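Gruna: a word list for Portuguese and Spanish area studies classes

I put Gruna together over two school years while teaching an evening course on Brazil and its neighbors, and it kept growing until my students begged me to stop emailing it as an attachment. So now it has a proper home and a README (this one!). It's a glossary of terms that turn up in newspapers, town notices and radio transcripts from the region, with a plain English gloss for each and a sentence showing how it gets used.

What's inside

The main file is terms.csv. Every row has the word, the language, the gloss, the sample sentence and a topic tag. There are 26 topic tags, from land reform to school lunches, and yes, a few of them overlap. I went back and forth on merging "transport" and "roads" and finally left them alone. The file called sources.txt tells you which reading packet each sentence was written for. I wrote the sentences myself, so you won't find chunks of anybody's newspaper in there.

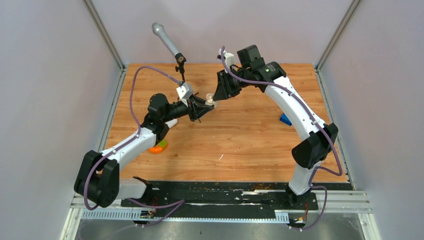

How to load it

Any spreadsheet program will do. Pick UTF-8 when it asks, or all the tildes turn into soup. If you want flash cards, the Paiva script reads the csv and spits out a deck per topic. It needs 2 arguments, the input file and the tag, in that order. Tags are lowercase with hyphens.

Who checked it

Valquíria Araújo read the whole Portuguese half and fixed more than 14 glosses where I'd leaned on a dictionary and gotten the everyday meaning wrong. She also talked me out of a very stiff translation of "mutirão", which I'm still grateful for. The Spanish half has only had my eyes on it, so please go easy and write to me when something looks off.

Known gaps
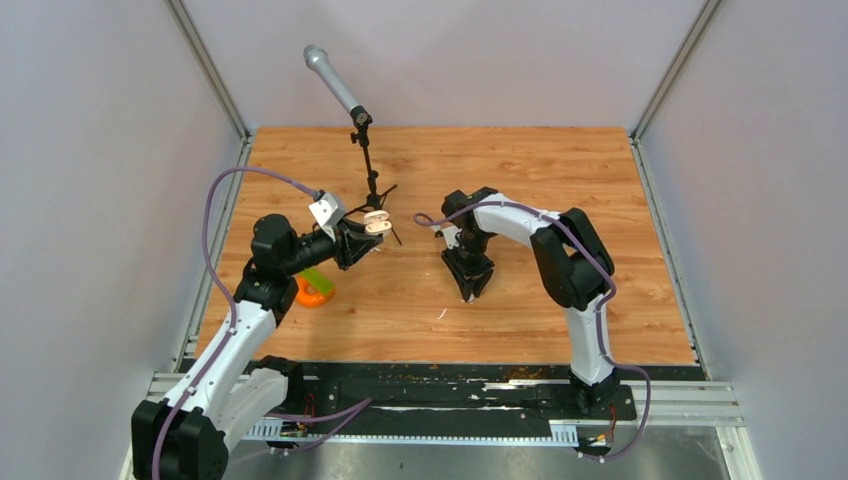
Regional labels are the weakest part of the glossary right now. I marked six countries, and plenty of words are tagged for one of them when they're perfectly normal next door. Workshop and factory vocabulary is thin too: I have "bancada" for a work table and "braço" for an arm, but the sample sentence for "braço" only covers the human kind, and a pair of white and black robot arms mounted on either side of a tabletop deserves a sentence of its own. Suggestions welcome, especially from anyone who reads trade magazines.

Versions

The Sanside release was the first one, back in July, with Portuguese only. Brumico is the current one, dated 12/18/22, and it adds Spanish and the topic tags. Old decks made from Sanside won't pick up the tags unless you build them again.

Using it

Copy it, print it, cut it down for your own class. If you change a gloss, put your initials in the notes column so the next teacher knows whom to ask.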